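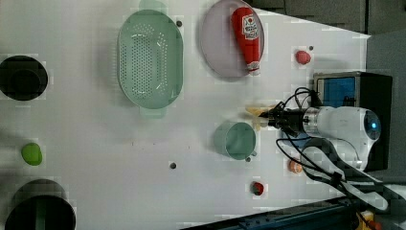
Visit notes, Fasside test room, 5 November 2019

We went to Fasside to compare two finger sets before placing an order. Dehua Duan ran the bench. Both sets fit the same parallel gripper body, so the arm, mount and cabling stayed as they were and only the fingers and the force settings changed.

The Luo fingers are the softer pair. They forgive a bad approach angle but flex under side load. The Geneck fingers are stiff and cheaper to replace. Opening and closing speed was set at 70 percent for both. 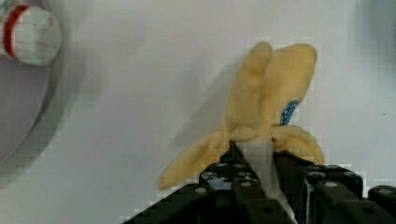 Soft goods were the main reason for the trip. Fabric gives no clear contact signal, so the controller has to stop on position and not on current. Duan uses a fixed closing width for plush items and a force limit of up to 7 N for rigid ones. We would want both modes in one program. 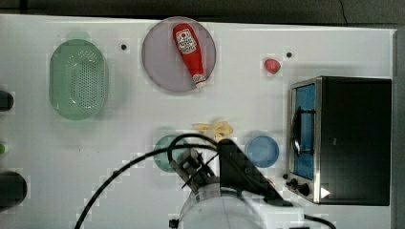 The controller runs Gridisness software, version 2. Waypoints are taught by hand and edited in a plain table. Camera delay was quoted as 200 ms, too slow for corrections during the final approach. A faster link is planned for March.
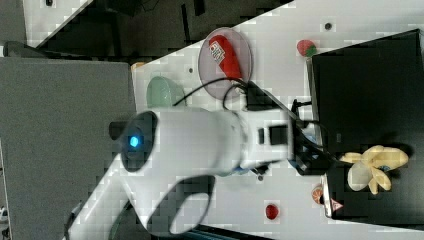
Cable routing needs work before we copy this cell. The wrist has enough range for our bins, but a loose loop limits how far we would trust it to turn. On this arm the black cable arcs over the tabletop toward the gripper and passes close to the plate. We would clip it along the forearm and repeat the tray placements with both finger sets.

Still open: price of spare Geneck pads, and whether Luo ships the adapter plate separately.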